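Zuvitz two-slice toaster, white

Stock code: Drultex kitchen range
Availability: in stock, ships from our Quinlan warehouse

A plain two-slot toaster for a small kitchen, an office or a rental unit. The body is matte off-white with rounded corners, and the top has a silver-gray panel around the bread slots. Both slots are the same size and take ordinary sliced bread. Thicker bakery loaves should be cut thin, or they will catch on the wires.

The push-down lever is on the front, with the round browning knob below it. Start low with sweet breads and raisin loaves - they color fast. The printed icons on either side of the lever track have Chinese characters. An English instruction sheet is packed in the box.

The power cord comes out on the lower side near the base. Keep it away from the slots when the toaster is hot, and unplug before cleaning. Wipe the outside with a damp cloth. Do not put the toaster in water.

Details
Slices: 2
Color: white
Controls: lever, browning knob
Warranty: 12 months from delivery
Carton quantity: 16

Trade orders
Orders of 250 units or more are priced separately. Ask for the Brondinow account form. We received a new shipment in December and price lists were updated in January 2019. Mixed cartons are not available on this model.

Returns are accepted unused and in the original box. Plates and food are not included.
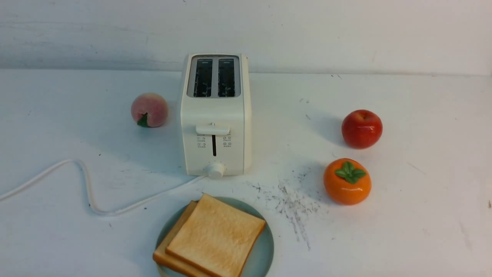 Zuvitz two-slice toaster in white, with toast and fruit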